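Zirkunlow 型紙エディタ サポート窓口
件名:分割印刷すると途中のページから縦がずれていく(コートの型紙)
投稿者:Mei Castellanos
状態:解決済み
使用環境:Zirkunlow デスクトップ版、プリンタは Renel のインクジェット複合機、用紙A4

最初の投稿

こんにちは、いつもお世話になってます。趣味で服を縫ってるんですが、12月のうちにどうしてもコートを仕上げたくて、Kalniņš の型紙データ(ゆったりした打ち合わせのやつです、襟が大きくてかわいい!)を買って、Zirkunlow に読み込んで分割印刷しました。全部で20枚です。

で、貼り合わせていくと、上のほうの段はぴったりなのに、下に行くにつれて線がつながらなくなります。後ろ身頃の中心線なんて、裾まで来ると6mmもずれてるんです。脇線もガタガタ。テスト用の四角は1枚目に入っていて、これは定規を当てるとちゃんと5cmあるんですよね。だから倍率は合ってるはず、と思って最初の20枚を全部切って貼ってしまって、今ちょっと泣いてます。

やったことは次のとおりです。

・「実際のサイズ」で印刷 → ずれる
・「カスタム倍率 100%」で印刷 → ずれる
・PDFに書き出してからビューアで印刷 → ずれる、しかもずれ方が同じ
・紙を別のメーカーのに替えた → 変わらず
・インクを替えた → 関係ないのはわかってたけど切れてたので替えました

最後のは忘れてください。

追記1

Ramiro Quintana さん、早速の返信ありがとうございます。「貼り合わせの段階で斜めになっていないか」とのことでしたが、そこはわりと自信があったんです。でも自信があるって書くと疑われるので、ちゃんと確かめ直しました。
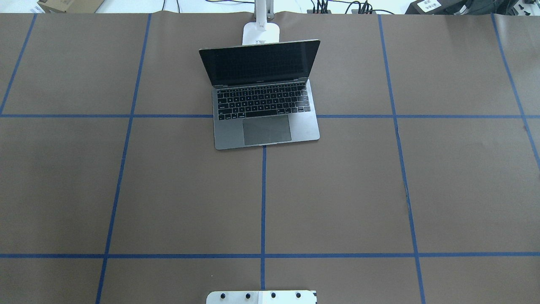
縫い物をやってる人ならわかってもらえると思うんですけど、型紙の貼り合わせって、1枚目と2枚目で髪の毛くらい傾いたのが、端まで行くと大変なことになるんですよね。なので紙どうしの印だけを信じるのはやめて、台のほうに基準を作る方式にしました。それでも裾のほうはやっぱり足りない。つまり傾きじゃなくて、ページの中身の長さがおかしいってことですよね?

それで1枚ずつ測りました。めんどくさかった!枠の横幅は全ページ同じ。縦は、上の段の枠はどれも合っていて、途中の段から急に短いんです。だんだん縮むんじゃなくて、ある段から下が一律にちょっと短い。裾まで行くとその分が積もるので、見た目は「だんだんずれていく」になっていたみたいです。最初の書き方がよくなかったです、すみません。

測った紙には鉛筆で数字を書いて、短かったページに丸をつけてあります。丸がついたのは下の段ばかりでした。必要なら一覧にして送ります。

追記2

Ramiro さんから「プリンタドライバ側の設定を画面で見せてほしい」と言われたので、開いてみました。Renel のドライバって設定の場所が深いんですよ……。「基本」の中の「レイアウト」の中の「詳細」の中に、また「その他」っていうボタンがあって、そこを押すと小さい窓が出てきます。

見つけたのは次の項目です。

用紙に合わせて自動調整:入
ふちなし時のはみ出し量:中
省インク:切
向きの自動判定:入

一番上、あやしくないですか?でも Zirkunlow のほうで「実際のサイズ」にしてるので、そっちが勝つと思い込んでました。Ramiro さんいわく、アプリ側の指定とドライバ側の指定は別々に効くことがあるそうです。知らなかった……。

とりあえず「用紙に合わせて自動調整」を切って、問題の段だけ刷り直しました。結果、短さが半分くらいになりました。直ったんじゃなくて、半分。こういうのが一番困りますよね。完全に外れてるなら次に行けるのに。
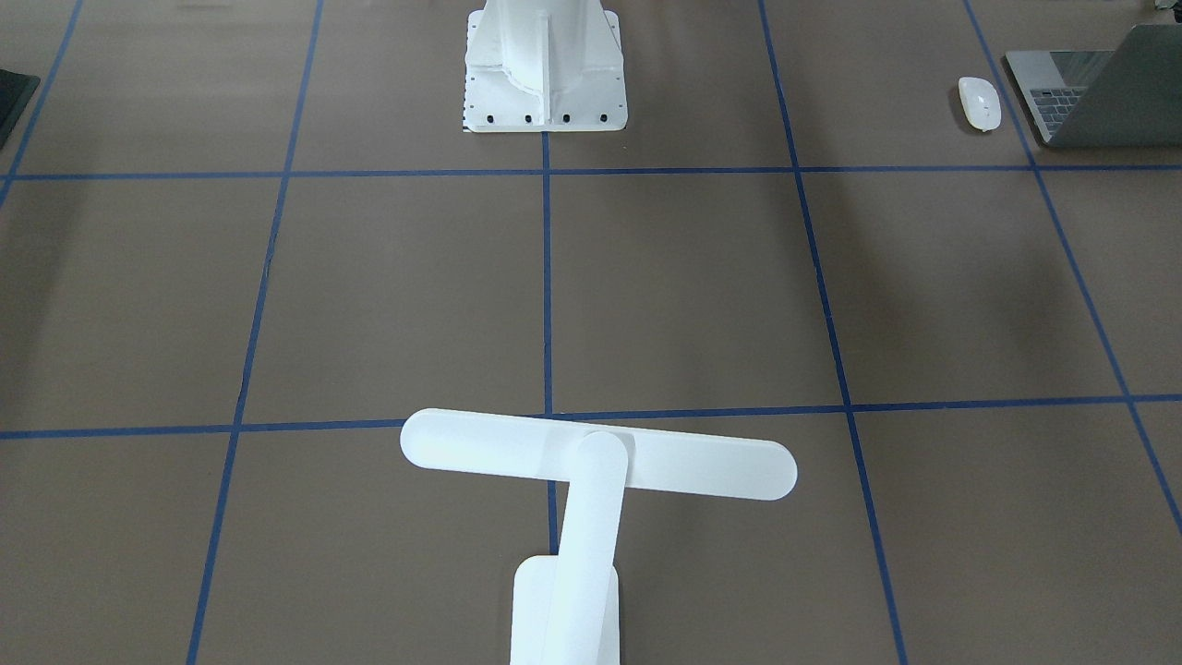

半分残ったほうの原因は、その晩はわからずじまいでした。目が疲れてきて、最後のほうは定規の目盛りが二重に見えてたので、測った値もあんまり信用しないでください。お茶を飲んで、裏地の候補を見て(紺のつもりだったのに、からし色に心が動いてます)、寝ました。

追記3

同じ症状の人がいないかユーザー掲示板を探したら、Wanda Delacroix さんの古い書き込みが見つかりました。Nurnovetti のワンピースの型紙で、やっぱり下の段だけ短くなったそうです。Wanda さんの場合は、型紙データの中にA4のページと、それよりほんの少し背の高いページが混ざっていたとのこと。

まさかと思って、書き出したPDFのページ情報を1枚ずつ見てみました。そしたら、混ざってる!前半はきっちりA4で、後半は縦がちょっと長い。ビューアで眺めてるだけだと全然わかりません。つまり、背の高いページをA4に収めるために、そのページだけ縮められていたわけですね。1枚目のテスト用の四角が正しいのは当たり前で、1枚目は普通のA4だったんです。うわーっとなりました。

でもここでまた疑問が出てきます。縮めるなら横も一緒に縮むはずなのに、横は合ってたんですよね。これ、Ramiro さんに聞いたら開発の Abimbola Akinola さんに回してくださって、こんな返事が来ました。

「旧版で保存された型紙を読み込んだ場合、ページの高さだけが古い初期値のまま残ることがあります。印刷時に高さ方向だけを補正する処理があり、そこで縦だけが縮みます。再現できましたので、修正の予定に入れました。」

再現できました、って言葉、うれしいですね。自分の測り方がおかしいんじゃないかとずっと思ってたので。

追記4

回避策を教えてもらったので、同じ症状の人のために書いておきます。

1. 型紙を開いて「プロジェクト」→「ページ設定」
2. 用紙を一度A3に変えて「全ページに適用」
3. もう一度A4に戻して「全ページに適用」
4. 別名で保存して、Zirkunlow を終了
5. 開き直してから印刷。ドライバの自動調整は切っておく

3のあとすぐ印刷すると前の値が残ってることがあるみたいで、私は1回それで失敗しました。4は飛ばさないほうがいいです。

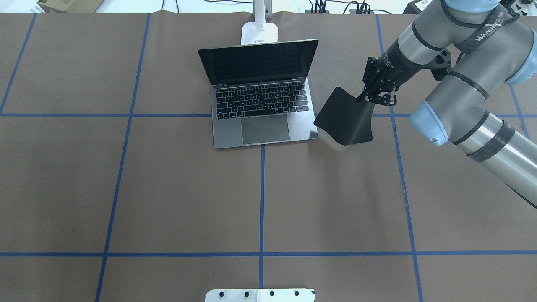
さて刷り直し、と思ったら今度は別のことでつまずきました。印刷が7枚目で止まるんです。プリンタは「受信待ち」のまま、うんともすんとも言いません。紙詰まりでもないし、Wi-Fiの印もついてるし、電源を入れ直すと最初の1枚だけ出てまた黙る。しばらくプリンタばかり叩いて(比喩です)いたんですが、犯人はノートパソコンのほうでした。こんなふうに、ふたは開いてるのに画面が真っ暗、という状態だとうちの環境では送信も止まってしまうらしくて。枚数の多い印刷は Zirkunlow がページを1枚ずつ作りながら送るそうなので、途中でスリープに入るとそこでおしまいになるんですね。スリープまでの時間を「なし」にしたら、全部続けて出ました。

これは不具合というより設定の話なので、別の件にはしません。ただ、分割印刷のときに「スリープを切ってください」って一言出してもらえたら助かります。Ramiro さん、要望として入れておいてもらえますか?

追記5

掲示板のほうで Nicanor Painemal さんから質問をもらったので、ここにも答えを書いておきますね。

「A3に変えて戻すと、合印の位置は動かないのか」→ 動きませんでした。前後の身頃と袖、見返しで確かめました。ポケットはまだ見てません。

「縫い代つきの型紙でも大丈夫か」→ 私のは縫い代つきです。大丈夫でした。

「最初から投影で裁てばいいのでは」→ プロジェクターがないんです!ほしいです!

あと、拡大縮小の確認用に、最後のページにもテスト用の四角を自分で足しました。「挿入」→「図形」→「正方形」で、一辺5cmにして、枠の内側に置くだけ。1枚目と最後の1枚が両方合っていれば、今回みたいな落とし穴にははまりにくいと思います。真ん中のページだけおかしい、という場合は見つからないので、心配な人は段ごとに1個置くといいかも。

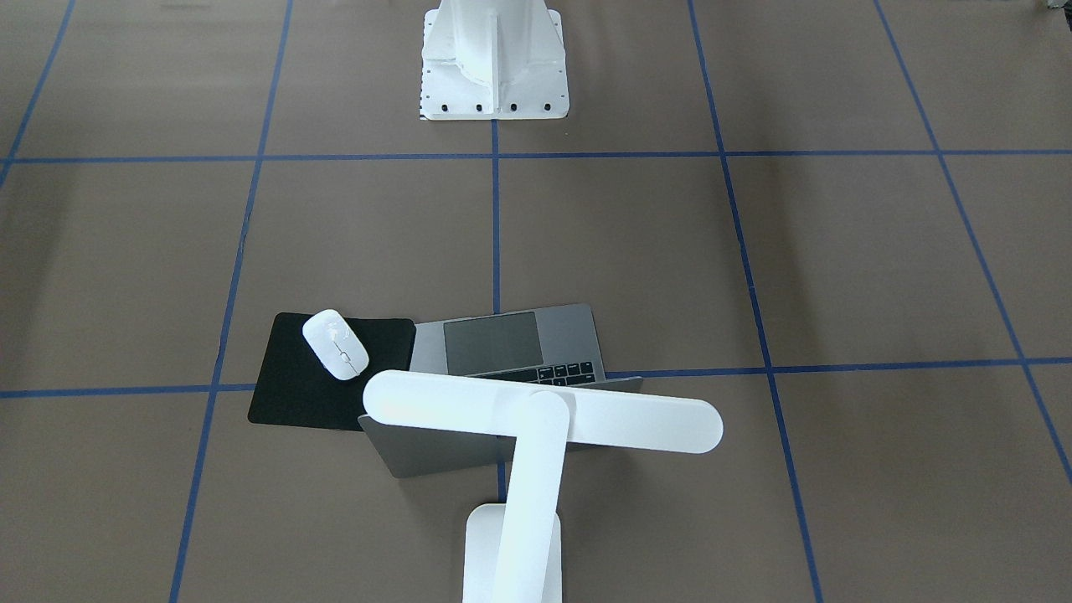 それから Nicanor さんの環境では、2の「全ページに適用」のボタンが灰色になって押せないそうです。プロジェクトが読み取り専用で開かれているとそうなるみたいで、買った型紙のファイルを直接開いた場合がそれに当たります。先に別名で保存して、そのコピーのほうを開けば押せました。Nicanor さんからも「押せた」と返事をもらってます。

最終結果

貼り合わせ、完了しました!後ろ中心も脇線も裾まですーっとつながってます。枠の縦は全ページ同じ長さになりました。紙の無駄は、最初の20枚と刷り直しの分で、まあまあの束です。裏は買い物メモにします。

まとめておくと、

・原因その1:旧版の型紙データで、後半のページの高さが古い値のまま
・原因その2:Renel ドライバの「用紙に合わせて自動調整」が入になっていた
・ついでの件:パソコンのスリープで印刷が途中で止まる
・対処:追記4の手順、自動調整を切る、スリープを切る

Ramiro さん、Abimbola さん、ありがとうございました。この件は閉じてもらって大丈夫です。修正版が出たら元のファイルのまま試してみるので、そのときだけお知らせもらえるとうれしいです。

あ、裏地はからし色にしました。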